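Halvorsen council to collect old household gadgets

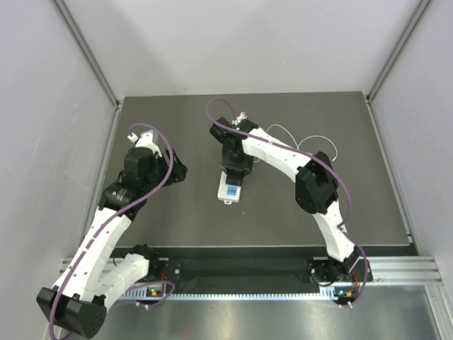 05/06/2018

Residents of Halvorsen will be able to drop off old phones, remotes, chargers and other small electronics at the town library from next month, under a plan approved by council last night.

Seven collection bins will go in across the municipality, with the largest at the library's rear entrance. Recycling firm Fonis has been hired to empty them every 10 days.

Councillor Gudrun Tveit said too many small items were ending up in kerbside rubbish.

"People keep them in a drawer for years, then throw the lot out when they move house," she said.

The service is free for households. Businesses will be charged $30 a load and must book ahead. Televisions, fridges and anything heavier than a microwave will still have to go to the Morkitz Road transfer station.

Councillor Folke Åberg voted against the plan. He said the money would be better spent on longer opening hours at the transfer station — a change he has asked for twice.

The trial runs until December. Loose batteries should be taped at both ends before they go in the bins.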